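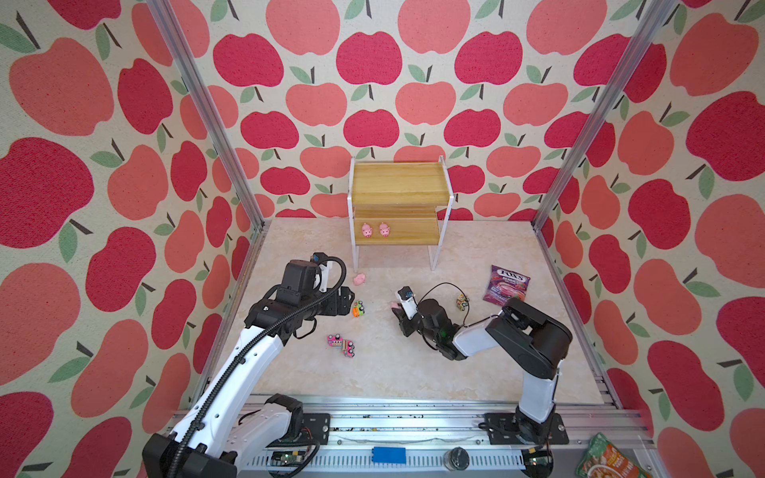 Netura Wallpaper Pattern Index

A table of repeat patterns from printed wallpaper catalogues, one row per pattern. Version 2, July 15, 2025. Maintained by Shaohua Tang.

Contents
patterns.csv — 333 rows, UTF-8, comma separated
motifs.txt — permitted motif terms (apple, fern, stripe and so on)

Fields
Repeat height is in millimetres. Blank means not stated in the catalogue.

Known gaps
The Hulutport catalogues lack colour names.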